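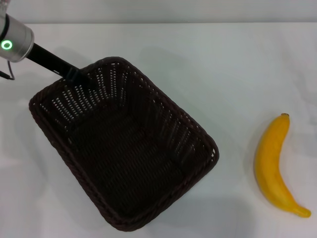
I have waited for Mfinanga to play in our part of the country for longer than I have had this blog, and in March they finally came, to the big hall in Pliselton. I want to write down the evening while I still remember the order of the songs. My seat was high on the left side, and before the show I looked for a long time at the stage, where the keyboard player had left her equipment switched on. One of the boxes had a round green light with a dark center, very similar to the small ring glowing on the silver joint in the photo, and from my place it was the only bright thing on the whole stage. I looked at it for most of the break. When I think about this concert now, I see first this green circle and only after it the band.

I should begin with the tickets. They were sold through Jover, and the sale opened at 9 in the morning, when I was at work. I had the page open in one window and a report in the other. The queue moved, then stopped, then asked me to sign in again, and when I was inside, all the places on the floor were gone. I took a seat in the upper circle for 60 dollars. I was a little angry with myself, because for me a concert of this kind is for standing. Later my opinion became softer, as you will read.

The trip from my town takes 98 minutes by train, with a change at Lellanar. The change is short if the first train is on time. It was not, so I spent the better part of an hour in Lellanar station, where the waiting room has good benches and the coffee machine has only hot chocolate. I listened to the second album again with headphones. I know that many people do not like to hear the songs on the same day, they want to arrive with fresh ears. I am of the other kind. I want to have the songs so near in my head that I notice each small thing they change.

On the train after Lellanar there was already a group of fans with the yellow scarves from the last tour. They sang quietly, in two voices, and the conductor asked them what it was and they told him the name of the band and he wrote it on the back of his hand. I was too shy to join them, but I hummed the low part behind my newspaper.

Pliselton hall holds 3,006 people, according to the sign by the door. It was built for gymnastics, and you can still feel this in the corridors, which smell of rubber. The entrance was well organized. My bag was checked, my bottle of water was taken from me, and I bought a different bottle of water inside for a price that I will not repeat here.

There was a support act, a duo with a cello and a drum machine. I did not catch their name because the microphone was not yet loud when they said it. They played for half an hour without talking and I liked very much their last piece, in which the cello made only one long note and everything around it was changing. The people behind me talked through all of it. I turned around once, with what I believed was a strict face, and they smiled at me and offered me chips. I took one. After this I could not be strict anymore.

Then came the break, with the green light, and then the band.

They opened with "Salt Road," which surprised me. On the last tour they kept it for the end, and I had prepared myself to wait for it. They played it slower than on the record and in a lower key. In the first verse there was only voice and piano, and the guitar came in so softly that I was not sure if I heard it or remembered it. From the floor I think I would have missed this, because on the floor people scream during the first song, and that is natural. In the upper circle the sound arrives a little late but it arrives complete.

After this came four songs from the new album, one after the other, and I must say that here the concert lost me for some time. The new album has many electronic parts, and on stage these were played from a computer. I do not have a principle against it. But the drummer had to follow the computer, and he is a drummer who lives from pushing and pulling the tempo, and I had the impression of a dog that walks on a short leash. In the fourth of these songs he stopped following for a few measures, and the bass player looked at him and laughed, and this was the best moment of that part.

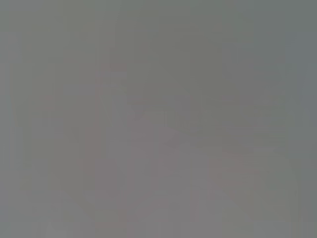

Page 2

The middle of the concert was the acoustic set. They came to the front edge of the stage with two guitars and a small accordion, and sat down on wooden crates. The singer said that they had rehearsed these songs in the dressing room one hour before and that we should be patient. She forgot the second verse of "My Sister's Coat" completely. The audience sang it for her, all of it, and she listened with the hand over her eyes. I have read since then in a forum that she forgets this verse on every tour and that it is a trick. I do not believe it, and also I do not care very much. If it is a trick, it is a nice one, and I was singing too.

For me personally the best song of the evening was "Ferry," which is the last one on the first album and which I never heard live before. It has a long instrumental ending. On the record the ending fades out, and I always asked myself how it finishes in reality, in the room where they recorded it. Now I know one possible answer. The instruments stop one by one, first the drums, then the guitar, then the bass, and the accordion stays alone and plays the melody a last time with a wrong note in it, the same wrong note as on the record. I was always convinced that the note on the record was a mistake! It is on purpose, or it was a mistake and they kept it for all these years. I would like to ask them.

About the sound in general. In the upper circle it was clear but without much bass. The voice was very present, sometimes too present, and in the loud songs I could not separate the two guitars. A man in the row in front of me had special earplugs for musicians and explained to his daughter that with them everything is like on a record. I had my normal foam ones, and I took them out for the acoustic set and put them back when the drums returned. I recommend this to everybody. My ears were fine the next day, and after the last concert I went to, they whistled until lunch.

About the lights I can say less. They were mostly blue and white, and during "Ferry" they were almost off. At one point a strong lamp turned directly into the upper circle and stayed there for a whole chorus, so that our side of the hall listened to it with closed eyes.

The encore had three songs. The first was a cover of an old dance tune that I did not know, and the floor went wild for it, and I saw from above how the crowd opened in a circle and closed again. Here I was jealous of the people who got through the queue faster. The second was the single, which they have to play, and they played it well and a bit fast. The last one was a new song without title. The singer said it was maybe not finished. It had only one verse, repeated with small differences, and I tried to keep the melody on the way home but the songs in the train were stronger.

I left before the hall lights were fully on, because of my connection. This is the part I like least when I go to concerts in other towns, that for the last quarter of an hour I am looking at the clock. At the station I met again the group with the yellow scarves. This time I sat with them. They had been in the front row and had a set list, the real paper one, with a shoe print on it, and they let me copy it. "Ferry" was written on it by hand, between two printed titles, so I suppose it was decided late.

I copy the list here as it was on the paper, for the readers who asked me for it under the last post.

Salt Road
Glass Animals in the Window
Northern Battery
Counting Backward
Signal
Old Harbor
My Sister's Coat
Bread and Wire
Ferry
Lantern Year
The Long Cousin
(encore)
Dance tune
Hello Again Winter
New one

They did not play "Bread and Wire," or I was getting water at that moment, but I do not think so. If someone was there and knows it, please write me in the comments. I would also be glad to hear from somebody who stood on the floor, on the right side, about whether the guitars were easier to separate there.

I bought no T-shirt, as they had only the very large sizes left when I passed. I bought the first album on vinyl, although I still have no record player, and it stands now on the shelf next to the radio. The next concert on my calendar is a small one, a brass quintet in the library of our town, free entrance, and I am told there is cake.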